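Workshop Notes: the gripper bake-off, part one

January 1, 2022

Happy New Year to all subscribers, including the 303 of you who signed up after the piece on cable routing and have been waiting for another one ever since. It isn't this one.

The plan for the winter was simple. We have a two-armed mobile robot that lives in a simulator, and we have two sets of fingers we might put on it. The first set is the Zoditz, a plain parallel pair with flat inner faces and no opinions. The second is the Skonent, which costs more and has a slight curve to the pad, and whose data sheet uses the word "compliant" eleven times without settling on a meaning. Before anyone buys a real pair of either, we wanted a few weeks of fair comparison on the sort of thing a house is full of: doors, drawers, knobs, bars and handles.

Rasmus Jõgi has been running the trials from Colovdale, where the winter evenings are long and the electricity, he tells me, is somebody else's department. He set up a small flat in simulation, with a main room, a bathroom and a decent supply of hardware to pull on. The controller for all of this is Ambrosio, our own, now on its second rewrite. I wrote the first one, so I'll be saying nothing further about why it needed a second.

What we asked it to do

Every trial has the same shape. The robot starts from a parked pose, drives to a piece of furniture, lines up one hand, closes on a chosen point, pulls, and lets go. We score the approach, the grip and the pull separately. I insisted on that after last July, when we spent a fortnight blaming a perfectly good finger for what was really a bad parking job.

The wrist view is where most of the arguing gets done. From further back, every grasp looks fine. Close up you start to notice that one finger has arrived with its full face and the other has turned up with a corner.
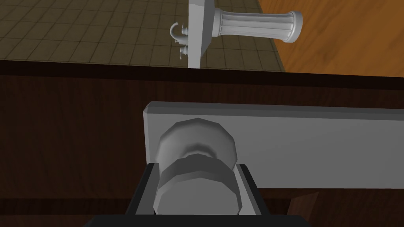

Wrist view with the plain fingers on the knob. The lever handle is beyond the top edge of the door.

Knobs turned out to be harder than I had budgeted for. My thinking, such as it was, went like this: a knob is round, two flat fingers will find the middle of it, and we can all go home. But simulated round things are seldom properly round. They are made of flat faces, and a flat finger meeting a flat face is very happy, while the same finger meeting the ridge between two faces will rock. A few degrees of wrist rotation can be the difference between a grip you'd trust with a heavy door and one you wouldn't trust with a biscuit tin.

Rasmus suggested rounding off the collision shapes so the fingers would stop noticing. I said that was cheating. He said the real knob would be round, so the present arrangement was the cheat. We left it there for three days and then did it his way on half the trials, which has given us twice as many graphs and a cooler tone in our messages.

There is also the question of where along the knob to hold it. Grab near the cap at the plate end and you have less leverage working against you, but you're also close enough to the plate to scrape it. Grab the outer section and there's plenty of room, and a better chance of sliding off the end when you pull. Ambrosio picks the outer section nearly every time. I'd like to claim this as a considered design decision. It's a default value I typed in before lunch.

The numbers so far

We have logged 3,302 attempts across both sets of fingers. Of those, 1,218 were on knobs and short posts, and the remainder were on bars and levers. I'm not publishing the success rates yet, partly because the Skonent run was started with the wrong friction setting and has to be done again, and partly because a subscriber once quoted one of my provisional figures back to me at a conference dinner and I haven't recovered.

I can say something about the character of the failures. The Zoditz fingers fail early and obviously. They miss, or they pinch an edge, and the attempt is over before the arm has done anything expensive. The Skonent fingers fail late. They will take hold of almost anything, at almost any angle, start to pull with every appearance of confidence, and then let go halfway. If you have ever lent a ladder to a neighbour you'll know the type.

For a simulated robot a late failure costs a few seconds. For a real one it could cost a wrist, or a cupboard. So although the curved pads look better on the first plot, I'm less sure about them on the second, where we weight each failure by how far into the pull it happened. Rasmus calls this the regret plot. I have asked him to relabel the axis before anyone official sees it.

Cameras, and the matter of the tilt

We also compared camera positions, which I had assumed would be a dull afternoon's work. The wrist cameras behave themselves. They see the fingers, they see whatever is between the fingers, and they don't see much else, and for the last part of the job that suits everybody. The trouble is everything before that. A wrist camera on an arm that hasn't reached for anything yet is no help at all in deciding which room you ought to be driving into.

So there is a body view as well, looking out over both arms. It covers a great deal more of the flat. It also tilts.
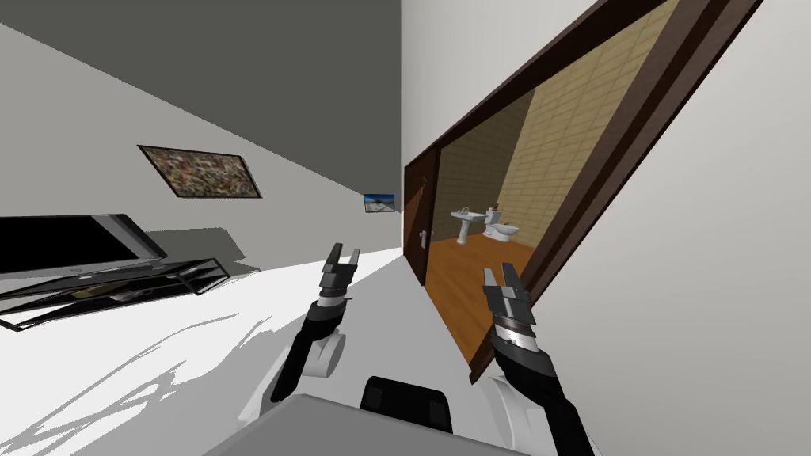
I went back and forth on whether to straighten it in software before handing it to the controller. Straightening is easy enough, but you lose the corners, and the corners are exactly where a doorframe likes to hide. On balance we left it alone. Ambrosio has no inner ear and doesn't mind a slanting floor, provided it slants the same way every time. The only one who minded was me, because I reviewed two hours of it in one sitting and then tried to walk downstairs.

The bigger surprise with the wide view was the arms themselves. They take up a fair amount of room, and when both are held up in the parked pose, a hand can sit squarely over the bit of doorway you were hoping to measure. Our first fix was to lower the arms while driving. That gave us a lovely clear view and a robot that swept the furniture with its elbows. The second fix was to leave the arms up and have the robot take one look from slightly to the left and another from slightly to the right before it commits. It makes the thing look shifty, like somebody deciding whether to go into a party, but it works well enough that I've stopped complaining.

Bars are kinder than knobs, with one exception

Long bar handles ought to be the easy marks. There's plenty to hold, you can be sloppy about where along the length you land, and the grip doesn't care much about small errors in rotation. Both sets of fingers do well on them, and if the whole world were fitted with bar handles I could recommend the cheap pair today and take the rest of the winter off.

The exception is a bar with a post sticking out of it. You now have two perfectly good things to hold, and the controller has to choose. Our grasp picker scores candidates by how well the two fingers would sit either side of a shape, and a stubby cylinder scores beautifully on that test. So Ambrosio goes for the post, lines up on it with great care, and ignores the long, generous, foolproof bar behind it. It's like watching someone lift a suitcase by the luggage tag.

I've tried a penalty for short targets. That made it take the bar, and also made it refuse the knobs altogether, on the grounds that they were short. Rasmus has a more sensible idea involving the expected direction of pull, which he explained to me over a bad line, and which I've agreed to on the strength of his tone of voice.

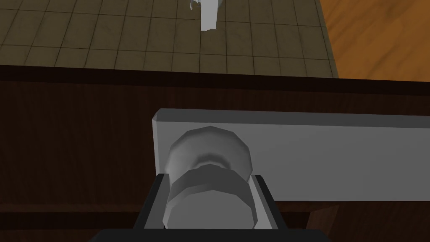

Still to do before part two

Rerun the Skonent trials with the friction set properly. Rasmus has put the correct value in the shared notes, in capitals, with my name next to it.

Test both sets on the lever handles. We've been putting this off because a lever wants to be turned and then pulled, and at the moment Ambrosio regards those as two separate hobbies.

Try a slower close. At present the fingers shut at one speed whatever they are shutting on. A gentler last centimetre may give the plain pair time to settle on a flat face, and if it does, the case for the dearer fingers gets a good deal thinner.

Settle the rounding argument. If you've measured real knobs against simulated ones and have numbers you can share, please write in. If your numbers support Rasmus, write to him directly and spare me the copy.

Part two will go out when the reruns are finished. The cable routing follow-up is in the queue behind it, and has been told to wait its turn.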